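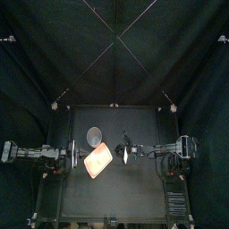 Cukunent Community Kitchen – Reuse and Refill Team

Aug 9, 2021 | 2 minute read

We use cookies to remember your settings. Accept | Manage

Cup and lid sets free to borrow from November

Anyone planning a party, fete or street lunch will soon be able to borrow their cups and tubs from the Reuse and Refill Team at Cukunent Community Kitchen. The lending shelf opens in November, and we are delighted to be able to share the news at last!

The shelf will start with 3,647 pieces, most of them clear plastic cups, together with tubs and lids for leftovers, salads and cake. They all came out of cupboards. Over the spring, 108 households in Weerakoon and Flakitz went through their kitchens and handed over what they no longer needed, and a closing café in Pliritz gave us the rest.

"I thought we'd get a few carrier bags," said Sunil Marikar, who leads the team. "By the second weekend we'd run out of hallway. People were so generous, and so pleased to see the back of it all."

Sorting has been the big job. Cups are checked for cracks and stacked by size, and every tub has to be matched with a lid that fits. Lids are always the puzzle – rounded corners, square corners, ones that look right until you press down the last edge. 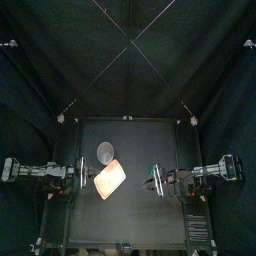

Photo: Reuse and Refill Team

The clear cup and the orange-edged lid with a pale centre are typical of the sort of thing on offer, plain everyday pieces that can go from a birthday table to a packed lunch.

Of the full collection, 2,892 pieces are cups. They will be lent in boxes of 12, and the tubs can be taken singly or in mixed sets. Borrowing is free for up to a week. Please rinse everything before you bring it back, and keep lids with their tubs.

Jahangir Patwary, who organises the Weerakoon summer lunch, has already put his name down. "We buy cups every year and every year I carry sacks of them to the bins," he said. "I can't wait to give this a go."

Bookings can be made at the kitchen counter from the first week of opening. Spare lids are still very welcome, especially small ones.

Related items
Jam jar swap returns to Flakitz
Tea towels wanted for the Pliritz kitchen
How to get stains out of plastic tubs
Summer lunch: what to bring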